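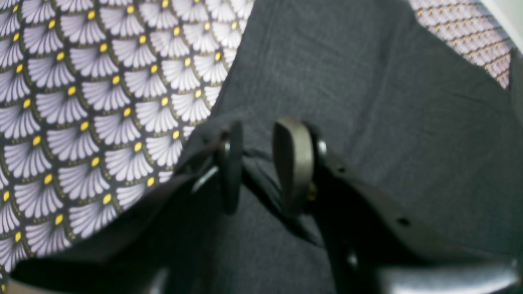 古い国語辞典の背が外れました。自分で直したいのですが、接着剤は何がよいでしょうか

Vlasta Radulović
2022年10月16日

はじめまして。日本語を勉強している者です。文章に変なところがありましたら、お許しください。

古本の国語辞典を一冊、毎日使っています。大きさは机に置いて使う中型のもので、布のような表紙がついています。本文は非常に薄い紙です。買ったときから背のところが少し弱かったのですが、六月に引っ越しをしたあと、表の表紙と本文の間が開くようになりました。今は表紙を開くと、見返しの紙(内側の色のついた紙です)が溝にそって上から半分くらいまで裂けています。背の布は本文から浮いていて、指が入ります。本文のページは、まだ一枚も抜けていません。ただし「さ」の行の真ん中あたりで開くと、糸が見えて、そこから二つに割れそうな感じがします。

製本の店に聞いてみましたら、表紙を全部作り直す修理になるので、本の値段の何倍にもなると言われました。買ったときの値段は1495円です。お金の問題だけを考えるなら、もう一冊同じものを探すほうが早いと思います。しかし、この辞典には前の持ち主の鉛筆の書き込みがあり、私もその横に自分の言葉で書き込みをしました。ですから、この一冊を使い続けたいです。

次のことを教えていただけませんか。

まず接着剤です。家に木工用の白い接着剤と、スティックのりと、透明な工作用の接着剤があります。この中で使ってよいものはありますか。近くの画材店では Pammont という製本用ののりをすすめられましたが、小さいびんでも高いので迷っています。

それから、背の布は一度全部はがしたほうがよいですか。それとも、浮いているところにのりを入れるだけでよいですか。

「さ」の行の割れそうなところにも、のりを入れてよいかどうか、知りたいです。薄い紙なので、しみが出るのが心配です。

本の修理は一度もしたことがありません。道具は定規とカッターと、はけが一本あります。どうぞよろしくお願いいたします。

Man-sik Sun

木工用の白いので十分です。私も韓日辞典をそれで直しました。浮いたところに塗って、重い本を上に置いて、一晩待ちました。今も使っています。

高いのりは、いらないと思います。

Anjana Kumarasinghe

Vlastaさん、こんにちは。私は小さな学校の図書室で、本の修理を手伝っています。専門家ではありませんが、辞典は生徒がよく壊しますので、何冊も直しました。私も日本語は外国語ですので、道具の名前がまちがっていたらご指摘ください。

読んだかぎりでは、三つの故障が同時にあるようです。見返しの裂け、背の浮き、そして本文の割れです。いちばん急ぐのは見返しの裂けだと思います。表紙の重さが残りの半分の紙だけにかかっていますので、直すまでは表紙を片手で支えて開いてください。本棚に立てるのもよくありません。横に寝かせておいてください。

接着剤について。お持ちの三つの中では、木工用の白い接着剤だけが使えます。ただ、乾くと少し固くなるものがあります。図書室では、でんぷんのりと白い接着剤を半分ずつ混ぜて、水を少し足しています。かたさは、飲むヨーグルトくらいです。混ぜたものは長く置けませんので、その日に使う分だけ作ります。でんぷんのりは100円の店にもあります。スティックのりは力が弱く、しばらくするとはがれます。透明な工作用のものは、黄色く変わったことがありましたので、私は本には使いません。

Pammont は一度だけ使いました。よいのりで、乾いてもやわらかいです。けれども一冊だけのためでしたら、買わなくてもよいと思います。

背の布は、はがさないでください。初めての方がはがすと、多くの場合、布の端が溝のところで破れます。そうすると本当に表紙の作り直しになります。浮いている部分だけを、次のようにします。

始める前に、本文の背を見てください。表紙を少し開くと、背の布と本文の間にすき間があって、奥に白い紙か、網のような粗い布が見えるかもしれません。ここで大切なことを確かめます。辞典の背には、本を開いたとき背の布が本文から離れて浮く作りのものがあります。「ホローバック」と呼びます。このような本では、背の浮きは故障ではありません。もとからそうなっています。ここにのりを流してしまうと、本が開きにくくなり、無理に開いたときに割れます。指が入るということですが、上も下も同じように入って、布の内側がきれいでしたら、おそらくホローバックです。内側に古いのりの粉や、紙のちぎれた跡がありましたら、はがれています。

ホローバックの場合、のりをつけるのは溝のところだけです。細い編み棒か竹ぐしにのりをつけて、本を立てた状態で、溝の内側に上から入れます。くるくると回しながら入れると、うすく広がります。反対側の端からも同じようにします。そのあと本を寝かせて、溝の外側に編み棒を一本ずつ当て、板ではさんで、重しをのせます。一晩では足りません。私は二日置きます。のりがはみ出したときのために、表紙と本文の間にクッキングシートを入れておいてください。これを忘れて、表紙が一ページ目にくっついてしまったことがあります。生徒の本でしたので、とても申し訳なかったです。

見返しの裂けは、和紙を使います。幅は指一本くらい、長さは本の高さより少し短くします。和紙はカッターで切らないで、水をつけた筆で線を引き、手でちぎってください。ちぎった端は毛が出ますので、貼った後に段になりません。これを溝の真ん中に合わせて貼り、表紙を閉じたり開いたりして、紙が引っぱられていないか確かめます。開いた状態だけで合わせると、閉じたときにしわになります。色が気になりましたら、見返しの色に近い和紙もあります。私は生成りのまま貼ります。セロハンテープは、どうか使わないでください。

最後に「さ」の行です。薄い紙ですので、私もここは難しいと思います。糸が切れていないのでしたら、今は何もしないほうがよいです。糸が見えるのは、折りと折りの境目、または折りの真ん中で開いているからです。折りの真ん中で糸が見えるのは普通です。境目で開いてしまう場合だけ、竹ぐしの先に濃いめののりを取って、谷の底に細く一本引きます。水を足したのりは薄い紙にすぐ広がりますので、ここには混ぜたものは使わず、白い接着剤をそのまま使ってください。塗る幅は2ミリまでです。

先に、捨ててもよい本で一度練習なさるとよいです。薄い紙の練習には、古い文庫の聖書や、旅行会話の小さい辞典が合います。

Vlasta Radulović

Man-sikさん、Anjanaさん、ご親切にありがとうございます。

背の中を、懐中電灯で見てみました。布の内側は上から下まできれいで、粉はありません。下のほうに細い紙の筒のようなものが見えます。これはホローバックということでしょうか。もしそうでしたら、のりを流す前に聞いてよかったです。もう少しで白い接着剤を入れるところでした。

「さ」の行は、よく見ると八ページほど先にも同じように糸が見えるところがあり、そちらはしっかりしています。割れそうなほうは、糸が見えるのではなく、のりの線が白く見えていたようです。私の書き方が正しくありませんでした。

和紙は、Rurari という文具店に小さい束があるそうです。厚さがいくつかあるのですが、どれを選べばよいでしょうか。

Anjana Kumarasinghe

はい、紙の筒でしたら、ホローバックでまちがいないと思います。その筒が破れていなければ、背はさわらなくて結構です。

和紙は、手に持って向こうの指の形がうっすら分かるくらいのものを選んでください。書道の半紙は弱いので、溝には向きません。店の人に「本の補修に使う、楮の紙」と言えば通じると思います。

のりの線が白く見えるところは、境目です。上に書いた、細く一本引く方法でよいです。開いたまま乾かさないで、閉じて、背をとんとんとそろえてから重しをしてください。

Hendrik Van den Broek

おそくなりましたが、すこし別の意見を書きます。

Anjanaさんの方法は正しいと思います。ただ、毎日使う辞典ということですので、直した後の使い方も考えたほうがよいです。私は翻訳の仕事をしていて、辞典をいつも机の右に開いて置いていました。左右のページの高さがちがうと、低いほうの溝に力がかかります。最初の「あ」のあたりを引くときは、左の表紙の下に薄い本か、折ったタオルを入れてください。「わ」のあたりでは右の表紙の下に入れます。これだけで、溝の裂けはずいぶん減りました。

書見台もためしました。Omholm という会社の木の台を4000円近く出して買いましたが、私の辞典には浅くて、下の止め具がページに当たりました。小説には便利です。辞典には、おすすめしません。

それから、重しのことです。Man-sikさんは一晩と書いていますが、私の家は湿気が多いので、冬でも一晩では溝の中が乾きませんでした。表面は乾いているように感じても、開いたらまたはがれました。乾かすときは、できるだけ風の通る部屋に置いてください。ドライヤーは、表紙の板が反ります。一冊、反らせてしまいました。

書き込みについて一つだけ。鉛筆の上に水気のあるのりがつくと、こすれて灰色になります。修理するところの近くに書き込みがある場合は、先に写真をとっておくとよいと思います。

Man-sik Sun

私の辞典を見ました。ホローバックでした。背にべったり塗りましたので、たしかに真ん中のほうが開きにくいです。そういう本だと思って使っていました。

Vlastaさん、私の回答は参考にしないでください。すみません。

Vlasta Radulović

みなさん、ありがとうございました。和紙とでんぷんのりを買いました。Man-sikさん、お気になさらないでください。早くお返事をいただいて、うれしかったです。

昨日、捨てる予定だった旅行会話の本で練習しました。和紙をちぎるのは思ったより難しく、水が多すぎると紙がふくらんで、線のとおりになりません。三枚目でだいたいまっすぐになりました。溝に貼るときは、Anjanaさんの書いたとおり、閉じるとしわが出ましたので、少しゆるくして貼り直しました。

辞典のほうは、今晩、見返しと溝だけ直します。「さ」の行は、それが乾いてから別の日にするつもりです。一つだけまだ分かりません。重しは、どのくらいの重さがよいのでしょうか。家にあるのは大きい鍋と、図鑑が二冊です。

Anjana Kumarasinghe

図鑑二冊で十分です。鍋は底の形が本に残ることがありますので、使わないほうがよいです。図鑑と辞典の間に平らな板を一枚入れてください。まな板でもかまいません。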